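From: Purificación Echevarría
To: Murthy workstation repair list
Date: 16 June 2025
Subject: Re: Refitting the processor in the older Dell towers

Thanks to everyone who replied on the first thread. I have put the answers together below, with the original question quoted so that people searching the archive can find both.

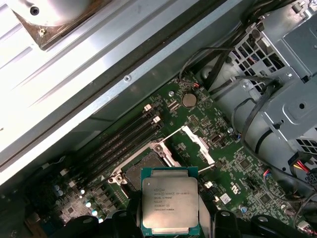
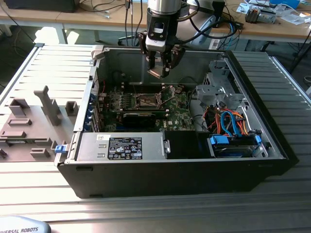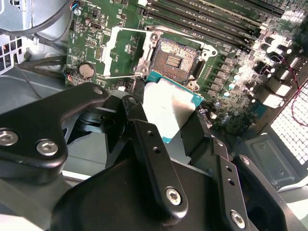
The question was about the order of work when a Xeon goes back into one of these towers, and which parts have to be out of the way before you start. Lay the case on its side with the panel off and the interior facing up. I would not try it with the tower standing. The heatsink has to be off, and the load plate needs to be swung right back from the socket, as it is in the third picture, so that nothing is hanging over the contacts. If the plate is only half open it tends to drop when you move the lever, and a dropped plate can bend pins. The memory can stay in if you prefer, but I take it out. The slots on this board are close to the socket, and with them empty you have more room at that side and far less to catch a sleeve on.

I am quoting the original message here and will answer under each part.

> We have been given 4 of these towers for the Ronport office and I have been
> asked to get at least 3 of them working. One was sent with the processor in
> a separate tray. I have changed memory and drives before but never a
> processor of this type. Do I have to take the whole board out to do it?

No. Leave the board where it is. Everything you need can be reached from above once the shroud and heatsink are off. Taking the board out means undoing the front panel leads and the power connectors, and you would then have to put all of that back in the right places. The graphics card can stay in too, unless it is a long one with a cooler that gets in the way of your hand. Unplug the mains lead first and hold the power button in for a few seconds.

> How do I know which way round it goes? The writing on the lid seems to be
> upright one way and sideways the other.

Ignore the writing. There is a small triangle at one corner of the processor and a matching mark at the socket. There are also notches in the edge of the green part which line up with the socket. Be careful which triangle you look at on the board, as there are others printed on it that have nothing to do with the processor. The first picture has one of those, a small white arrow near the lower end of the memory slots. I have seen someone line up with the wrong one and wonder why the chip would not sit flat.

Do read the writing before you fit it, though. The one in the first picture is marked E5-1630V3, 3.70GHZ, and the v3 at the end matters. An older chip from the same family will not go into this socket, and a later one may need a newer BIOS before the machine will start. Once the paste is on you cannot read any of it, so write the number down or put it on a label inside the side panel.

> Is it pushed in, or does it just drop?

It is lowered and let go. Hold it by two opposite edges, keep it level for the last part and put it straight down. Do not slide it about to find the place. If it is not flat, lift it straight up and try again. All the force comes afterwards from the load plate and the lever, and the lever does need a firm push, more than you would expect the first time. On a two-lever socket follow the order marked on the metal.

> What paste should I get, and how much?

I use the Mirkance paste because the stores cupboard has plenty of it. Pluremine is also fine and a bit easier to spread when the room is cold. A blob the size of a small pea in the middle is enough. Clean the old paste off both surfaces first with a lint-free cloth and isopropyl alcohol. Tighten the heatsink screws a little at a time, working across the corners.

> Anything else I should check while the lid is off?

Check the coin cell. These machines have mostly been in storage since October or longer and a flat one will give you clock errors at every start. Blow the dust out of the power supply while you can get at it. Look at the drive cables as well. The blue data cables in this sort of case are easily knocked when you are working further in, and a loose one looks like a dead drive.

When you first switch on, give it a few minutes before deciding that something is wrong. It may restart once or twice by itself after a processor change. If you get no display at all, take out all the memory but one module and try that before you lift the heatsink again.

The parts list on the wiki still has the wrong heatsink for this model. I will correct it when I get my login back.

Purificación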